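To: ikdale-swap list
Date: 15/10/2022
Subject: Re: Winter swap – hall, tables, what to bring

Zainab Sani wrote:
> Hall at Ikdale is ours again from ten. Can someone confirm
> the price per table? I had 13 down but Clarnitz Road paid
> more in June. Also are we taking coats this time or not?
> Last time the rail fell over twice.

Hi all, quick one before I go out

Price is 13 a table, yes. The June lot paid more becuase they had the kitchen as well. We don't need the kitchen, flasks are fine.

Coats – yes please, but on hangers, and only if the zip works. Wendus are lending us their rail, the heavy one. Needs two people and a van. Any van.

Money. We have 504 in the account after the insurance, so no need to charge on the door. Tin by the exit as before. If anyone wants it spent on something say so now, not on the day.

Leaflets: 50 printed, all at mine. Can drop some at the Ocampo cafe but not the library, they want two weeks notice and we havent got it.

Sorting is the night before, from six. Knitwear, kids, everything else. Please wash things first, and check pockets. No pillows, no single socks, no school uniform with a badge unless it's Ikdale Primary. 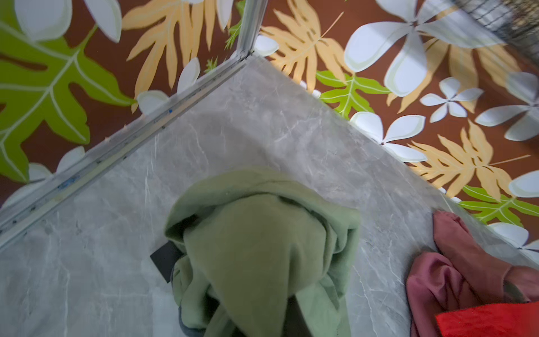
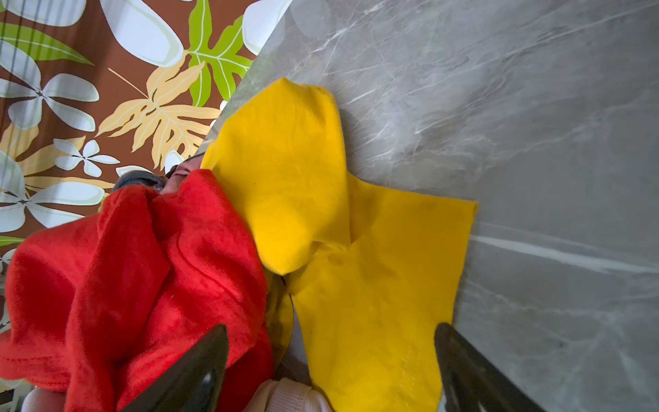
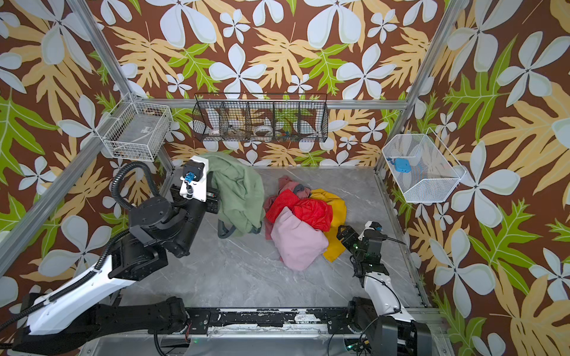
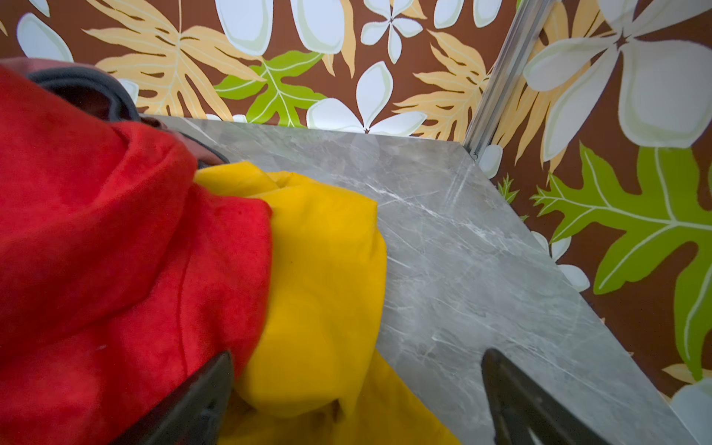 Fleece is the thing we never price right. Well, not price – tokens. One token for a thin top, two for a proper thick one, and last year half of it went in the wrong pile and people got cross. So anything with a fuzzy, napped feel like the red one in the last photo is two tokens, whatever the size. Thin T-shirts etc, one. Baby stuff is one token a bag. If in doubt ask whoever is on the table and dont argue, it's a swap.

Still short of people for the clear up, four til five. Reply to me not the whole list

R.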